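Student project: arm sorts supplies into bins, but thin items are a problem

Areti Rallis
asked on Wednesday, 41 views

Hello everybody. I am in the second year, and our class at Jaltmont has a project where the arm must sort small medical supplies into blue bins. We are a team of four and the demonstration is in December. We call our project Podix.

We use a Franka arm and we put flat cardboard on the table, so that the fingers do not hit the metal. 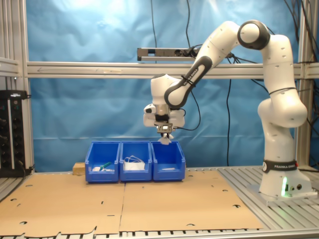

My part is the grasping. With boxes I am satisfied. With the paper leaflets and the masks I am not. In our last test we made 50 tries with leaflets and only 2 were good. The fingers close above the paper, or they push it into the corner of the bin. 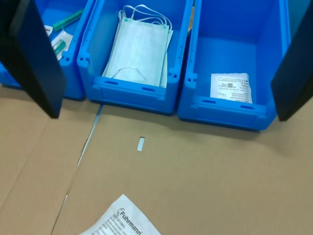 I already tried to go lower in small steps, but then the arm stops with a contact error. Should I change the fingers, or is it a question of the program? Our teacher says we can decide ourselves.

Thank you in advance for every advice.

Jeptoo Mohamedi
answered the same evening

We had the same trouble in our club last year. Please do not begin with new fingers. First look at how you go down. If you send the arm to a fixed height, a small error is enough to miss the paper or to press too hard. We let it come down slowly until it feels a light contact, then it goes up a very little and closes. You must set the contact limits with care, and ask your teacher before you make them higher.

For practice, take one thick object on the flat cardboard, without any bin. When this works every time, go to the leaflets. 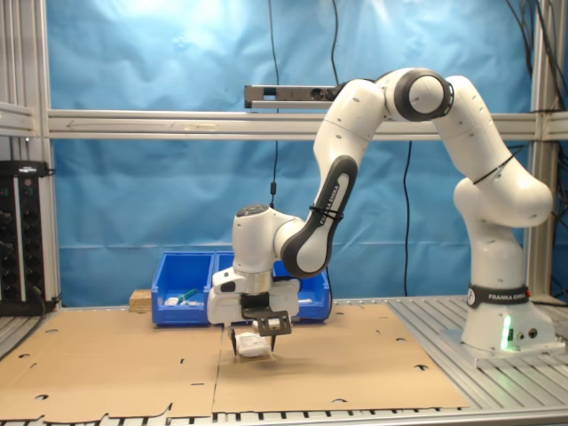
Also close the fingers more slowly. Ours were much too fast, and thin things jumped away. For the masks, take the folded part and leave the ear loops alone, they catch on everything. I did 200 grasps before I trusted my numbers, so have patience.

Athumani
answered the next day

Use suction. Much easier for paper.

Areti Rallis
commented

Suction is not allowed in our rules, sorry. Jeptoo, I will try the light contact first and write the result under this.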